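Food Studies / Household Cooking / Full text

3. Material and method

3.1 The recipe collection

The material for this study is the Savau collection, which contains 3710 handwritten recipe cards from private homes. The cards were given by families in the Savau valley and in the town of Somero, and they were scanned by the second author before the present work was planned. Most of them describe everyday food: soups, stews, porridges, pickles and simple cakes. Dishes for weddings and holidays are also present but they are fewer, and they are often written with more care than the daily ones.

For our question, which is how home cooks write down the end of a simmering time, we needed cards where something is cooked in liquid. We also needed that the card can be read. After the cards with damaged text, the double copies and the recipes without any cooking in liquid were taken out, 3215 cards remained. All results in Section 4 are based on these.

A card was treated as one unit also when it contained two dishes, for example a fish stew together with the dumplings which are eaten with it. In such a case each dish got its own line in the table but kept the number of the card. We have chosen this because many writers refer from one dish to the other ("put them in when the fish is ready"), and if the dishes are separated this reference is lost.

Spelling was not corrected. Several families write the same fish in different ways, and for the local smoked pork there is hardly any agreement even inside one household. Where a word could not be understood, we asked the family if it was possible to reach them. When they could not help either, the word was left as unknown.

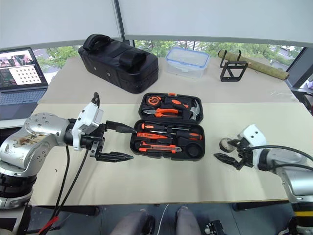
Figure 1. Open tool case with hammer, pliers, tape measure and screwdrivers.

3.2 Sorting the instructions

Each instruction for simmering was placed in one of five groups. The first group gives a time by the clock, such as half an hour. The second gives a state of the food: the beans are soft, the meat leaves the bone, the onion cannot be seen any more. The third gives a state of the liquid, for example that it covers the back of a spoon, or that it has gone down to the level of the potatoes. The fourth group refers to another activity in the house, and this was the group that surprised us most during the first reading. A cook may write that the soup stands "until the bread is out" or "while you do the milk". The fifth group contains instructions with no end at all, where the writer only says that the food should simmer.

Many cards combine two groups. A common form is a clock time followed by a state of the food, as in "one hour, or when the peas break". In this case we noted both, and also which one came first. The order may seem a small thing, but in interviews the cooks told us clearly that the first one is the advice and the second one is the test. If the two do not agree, the test wins.

The sorting was done by Sverre Ljungberg and Amr Kabbaj independently. We then compared the tables line by line. Disagreement was most frequent between the second and the third group, especially for thick dishes. When barley porridge "lets go of the pot", is this a state of the food or of the liquid? We decided for the food, and the same decision was used for all porridges and for lentils cooked without draining. For fruit sauces we decided the opposite, as the writers there speak mostly of the juice.

We did not try to turn the words into minutes. Earlier work on printed cookbooks has sometimes done this, with a fixed value for words like "a while" or "a good while". For handwritten cards we find it doubtful. The same expression is used for a thin milk soup and for a shoulder of mutton, and it is not likely that the writer meant the same time.

3.3 Cooking sessions

To see how the cards are used in practice, we held cooking sessions in 3 home kitchens during August. Each cook chose a card from their own family and a second card from a family they did not know. They prepared both dishes in their own pots and on their own stove, and they were asked to speak about what they were doing when they felt it natural. We did not give them any ingredients except the Trulum, a dried yellow pea which is sold in the valley shops and appears on many of the older cards. Younger cooks often use split peas from the supermarket, and these fall apart sooner.

The heat was not measured. It would have been interesting — the word "simmer" itself clearly covers quite different things, from a surface that only trembles to a light boil — but a thermometer in the pot changes how a person cooks. In a trial session the cook looked at the number and stopped looking at the soup. Instead we wrote down when the lid was lifted, when the food was tasted and what was said at that moment.

With the family card, the cooks read little. Some of them put it on the shelf and did not come back to it before the salt. With the unknown card they read much more, and they were irritated by exactly the instructions they accept in their own family. One cook called "until done" a useless sentence, although her grandmother's card for cabbage rolls ends with the same words.
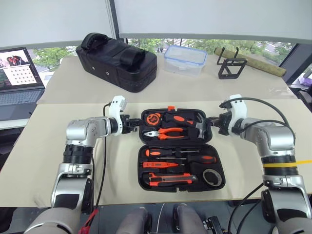
Figure 2. Two robot arms reaching toward an open tool case.

3.4 Limits of the material

The collection is not a fair picture of all cooking in the valley. Families who keep cards are families who write, and in several homes the everyday dishes were never written since everybody knew them. Plain boiled potatoes appear on hardly any card. Also the age of a card is often uncertain. A card may be a clean copy of an older one, and the person who copied it has perhaps added a clock time that was not there before. In the Benmoussa family, both the old card and the copy are kept for a mutton and turnip stew, and the copy has two hours where the old one says only that the turnip should be sweet.

The cooking sessions are few and we use them only to understand the cards, not to make general claims about cooks. Fish dishes are weak in the sessions, as no cook chose one from their own family.

The scans and the table of groups were last checked in December 2023. Cards where the family has asked for their name to be removed are kept in the table under the card number only.

Related articles
Words for sourness in home pickling notes
Who salts the soup? Shared pots in three-generation homes
Dried peas and their soaking water: a short review
Measuring by cup, hand and eye in family baking
Kitchen talk as a source: notes on method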